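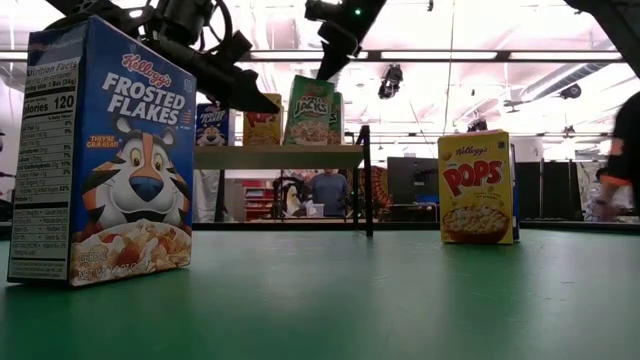 Ambridge breakfast club to open five mornings a week

Posted 6/8/21

Kids in Ambridge will be able to sit down to a free breakfast every school morning from the start of next term, after a cracking winter of fundraising pushed the town's breakfast club past its target.

The club has been running two mornings a week out of the old supper room behind the Ambridge hall. It needed $4000 to go full time and had that in the bank by the end of June, with a bit left over for a second urn and a decent toaster (the old one did two slices at a time and only browned one side of each).

Darmawan Raju, who started the club after moving across from Beninmont, was still grinning when we caught up with him at the hall.

"I thought we'd be rattling tins until Christmas," he said. "Then the trivia night sold out, and the netball club rang up wanting to do something, and suddenly we were there. I had to ask the bank to read me the balance twice."

The trivia night alone brought in $1224, easily the best result for a single event at the hall in years. The table from Chiang Street took out first prize after a tiebreaker on Australian rivers, and promptly handed their winnings back over the counter. What a lovely thing to do!

The menu is staying simple. There's cereal and milk, toast with the usual spreads, fruit when it's in season and porridge on the cold mornings, which in Ambridge is most of them until well into spring. Plain cereals will go out on the tables every day and the sweeter ones will come out on the last morning of the week as a treat, an arrangement the older kids negotiated themselves and have defended with real passion.

Mr Raju said the food mattered, but so did the half hour around it.

"You get a grade six kid showing a preppie how to work the toaster, and you get brothers and sisters who'd normally be arguing in the back of the car," he said. "They go over to class talking. The teachers have noticed it too."

Any child at the primary school or the secondary college can come along. There's no form to fill in and no need to give a reason - kids just turn up, sign the book at the door and grab a bowl. Doors open at 7.45 am and everyone is walked across the road to school before the first bell. Parents and grandparents are welcome to stay for a cuppa, and a fair few already do.

The bus run from Beninmont has been a sticking point, as it used to pull in only a few minutes before the bell. The driver has agreed to leave a touch earlier from next term, so the kids who travel furthest will finally get a proper go at the porridge.

Tarnix, the packing shed on the highway, has offered 100 kilos of apples and pears over the season, and will drop them off with its regular town deliveries. Any fruit that doesn't get eaten will be stewed and frozen for later in the year, and there is already talk of crumble.

The hall kitchen has had some love as well. The cupboards have been scrubbed out and repainted in a cheerful yellow, the dodgy tap has been fixed, and there's a new set of low hooks by the door for school bags. The bowls are a wonderful mix of everybody's cast-offs, and some of the younger kids have firm favourites. The one with the rooster on it goes first every time.

For a town of 800 people, this is a terrific effort, and it's been a pleasure to watch it build from a couple of loaves of bread and a borrowed card table. Some of those who pitched in don't have school-aged kids any more and just liked the idea of a noisy hall in the mornings.

The club could still use a few extra hands for the early shift, mainly setting up tables and washing up afterwards. Anyone helping will need a current working with children check, and the school office can explain how to apply for one. Donations of unopened long-life milk, cereal, honey and Vegemite can be left in the crate inside the hall's side door during library hours. Please check the use-by dates first, and no nut spreads.

A community breakfast will be held at the hall on the first morning of term, with pancakes for all comers. Gold coin entry, and bring a jumper as the heaters take a while to get going.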